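Miércoles, 7:40

Segunda tanda del adhesivo Grendia sobre las probetas de Fuscombe. La ficha promete 3000 ciclos de flexión sin despegue. Lo dudo: la ficha no dice a qué humedad se midió, y en la tanda anterior dos probetas abrieron por el canto antes de comer.

Yichen Fu sostiene que fue culpa del lijado. Puede ser. También lo dijimos con el lote de Tovstead y el lijado no tenía nada que ver. 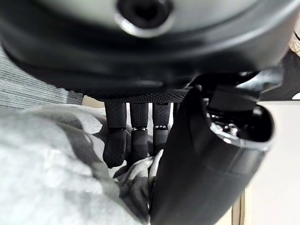

*Carcasa gris oscuro, tira negra texturada y dedos con punteado fino.*

Para mañana:

- repetir con 7 probetas, lijadas todas por la misma persona
- apuntar la humedad al empezar **y** al acabar
- pedir a Dai el informe completo, el resumen no me sirve

Curado: alrededor de 2 h según el bote. Las dejo toda la noche y ya veremos.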